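Imprimir este capítulo
Enviar por correo electrónico

CAPÍTULO 7
Fallos en la captura manual: pérdida de marcador, cables y paradas

7.1 El caso de la cesta

El equipo de Brahim Sqalli llevaba dos semanas grabando tareas de mesa con pinzas de mano cuando Gaétan Simard, encargado de revisar las trayectorias, devolvió un lote entero. En el registro, la pinza derecha aparecía quieta en el aire y, en la muestra siguiente, desplazada hasta el otro lado de la tapa de la caja de mimbre. Entre las dos posiciones no había ningún movimiento registrado. El operador no había notado nada. La tarea se había completado, el programa de captura (en este caso, Kodex) no había mostrado ningún aviso y los archivos tenían el tamaño esperado.

El lote contenía 1.482 episodios. Simard encontró el mismo salto en 32 de ellos. La cifra es pequeña, pero el fallo se concentraba en una sola fase de la tarea, la de acercarse a la cesta y sujetarla por el borde, y esa era la fase que se quería enseñar al brazo. Un controlador entrenado con esos datos aprende que en ese punto es admisible un cambio brusco de posición. Cuando el brazo Breven del laboratorio ejecutó la primera versión del controlador, dio un tirón lateral y se detuvo por exceso de par. No hubo heridos. La muñeca quedó descalibrada y hubo que suspender las pruebas hasta marzo.

El capítulo estudia ese incidente y los métodos para detectar fallos semejantes antes de que los datos lleguen a una máquina con motores. El lector debe conocer ya el contenido del capítulo 5 (estimación de la pose) y del apartado 6.3 (sincronización de cámaras).

7.2 El puesto de trabajo

La tarea se hacía sobre una mesa de madera clara arrimada a una pared, con pocos objetos: una caja de pañuelos de mimbre, un jarrón con flores y otros elementos domésticos que cambiaban según la sesión. El operador llevaba una pinza en cada mano. Cada pinza tenía montado un cubo blanco con marcadores cuadrados en blanco y negro, y a partir de esos marcadores se calculaba la posición y la orientación de la herramienta.

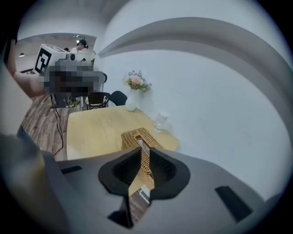

Figura 7.1. La caja de pañuelos entre los dedos de la pinza, desde la cámara de la propia herramienta.

La cámara de la pinza ofrece la mejor vista del contacto entre los dedos y el objeto. Tiene, en cambio, dos limitaciones. La primera es la distorsión del gran angular, que curva los bordes rectos y obliga a una calibración cuidadosa. La segunda es que recoge todo lo que haya alrededor del puesto, también a las personas. El procedimiento de Sqalli exigía despejar la zona de paso antes de cada serie, y en el informe consta que esa regla se cumplía de forma irregular.

7.3 Primera causa: la cara oculta

Para calcular la pose de un cubo basta con una cara bien visible, siempre que el ángulo sea favorable. Si la cara queda muy inclinada respecto a la cámara, las esquinas del marcador se aproximan entre sí en la imagen y la solución se vuelve ambigua: dos orientaciones distintas explican casi igual de bien los mismos puntos. El programa elige una. En la muestra siguiente puede elegir la otra.
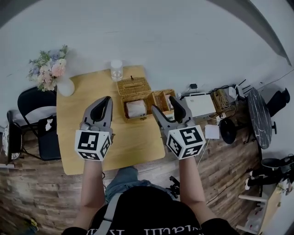
Figura 7.2. Aproximación a la cesta pequeña con la pinza derecha. Tapa de la caja de mimbre levantada.

Los saltos del lote aparecían en esta aproximación. Para llegar a la cesta, el operador giraba la muñeca y el cubo derecho pasaba de mostrar dos caras a mostrar una sola, muy sesgada. Hazem Saber reprodujo el defecto en el banco de pruebas con un cubo idéntico fijado a una plataforma giratoria. Al repetir el giro, el error de orientación se disparaba siempre en el mismo tramo.

El filtro temporal debería haber rechazado esas muestras. No lo hizo porque su umbral de velocidad estaba en 800 milímetros por segundo, un valor heredado de un proyecto anterior con movimientos de lanzamiento. Para una tarea de mesa era demasiado alto, y parte de los saltos pasaba por debajo. Los más grandes sí se rechazaban, pero el programa rellenaba el hueco repitiendo la última posición válida. De ahí la pinza «quieta en el aire» que había visto Simard.

7.4 Segunda causa: el cable

La corrección del umbral eliminó la mayor parte de los saltos, pero no todos. En los restantes, la pérdida de datos coincidía con un corte de la señal de la pinza derecha.

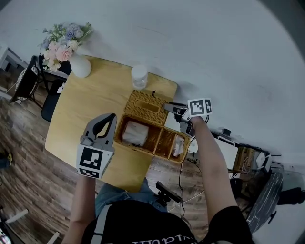
Figura 7.3. Pinza derecha sobre la caja de mimbre, con el cable que baja hacia el suelo.

El cable de la pinza no tenía ningún punto de fijación intermedio. Con el brazo extendido sobre la mesa, el peso del tramo colgante recaía en el conector. Senan Ó Gríofa, responsable de mantenimiento, desmontó la pinza y encontró una soldadura agrietada en el terminal de masa. El contacto se interrumpía durante unos milisegundos y se recuperaba solo. Ningún componente registraba el corte, y al terminar la sesión la prueba de continuidad daba un resultado correcto, porque se hacía con la pinza apoyada y el cable sin tensión.

De este hallazgo se derivan dos reglas que se aplicarán en los ejercicios del final del capítulo:

a) La prueba de continuidad se hace con el brazo en la posición más desfavorable de la tarea.
b) Toda interrupción de señal se anota en el archivo del episodio, aunque dure una sola muestra.

El cable plantea además un problema de seguridad independiente de los datos. Un cable que cruza el suelo junto al operador puede engancharse en un pie o en la pata de una silla. Si la persona está sentada y con las dos manos ocupadas, tarda más en reaccionar. El informe recoge un enganche sin consecuencias, comunicado por Brahim Helmy al final de un turno. No se había abierto parte de incidencia.

7.5 El orden de las comprobaciones

Al analizar un fallo de este tipo conviene resistir la tentación de empezar por el programa. Sqalli dedicó varios días a revisar el código de Kodex antes de que alguien examinara el conector. El orden que se recomienda es el inverso: primero la parte mecánica y el cableado, después la visibilidad de los marcadores, luego los umbrales y por último el código. 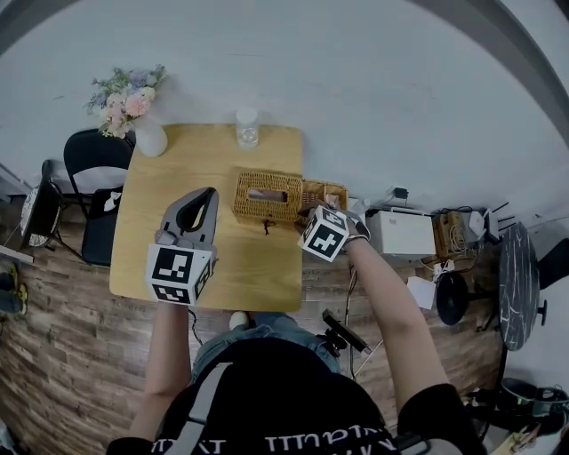
Figura 7.4. Sujeción de la cesta por el borde. Cables en el suelo, bajo la mesa.

Durante la sujeción intervienen a la vez todos los factores descritos. El brazo derecho está extendido, los dedos cargan con el objeto y la orientación del cubo depende de cómo se coja el borde. Por eso la comprobación previa a cada serie debe incluir al menos un ciclo completo de agarre, con la cesta real y desde la misma silla.

La lista adoptada tras el incidente, conocida en el laboratorio como lista Cirno, es la siguiente:

1. Recorrer con la mano el cable de cada pinza, desde el conector hasta la toma.
2. Fijar el cable al antebrazo, dejando holgura en la muñeca.
3. Apartar de los pies del operador los cables que no estén en uso.
4. Limpiar las caras de los cubos y comprobar que no se mueven en su soporte.
5. Hacer un ciclo completo de agarre y revisar la trayectoria antes de grabar.
6. Confirmar el umbral de velocidad que corresponde a la tarea.

El punto 5 fue el más discutido. Los operadores lo consideraban una pérdida de tiempo, y Helmy propuso hacerlo solo al principio del turno. Se mantuvo para todas las series, con una excepción: si no se ha soltado la pinza entre dos series consecutivas, el ciclo puede omitirse.

7.6 Qué hacer con los datos ya grabados

Los 32 episodios defectuosos se retiraron. Quedaba por decidir si el resto del lote era utilizable. Simard defendía conservarlo, con el argumento de que no presentaba saltos visibles. Saber señaló que la ausencia de saltos no descartaba errores menores de orientación en la misma fase, y propuso recalcular todas las poses con el filtro nuevo a partir de los vídeos originales. Se hizo así. El apartado 7.7 describe el método de recálculo, y el 7.8, los criterios para volver a poner en marcha un brazo después de una parada por exceso de par.

Imprimir este capítulo
Enviar por correo electrónico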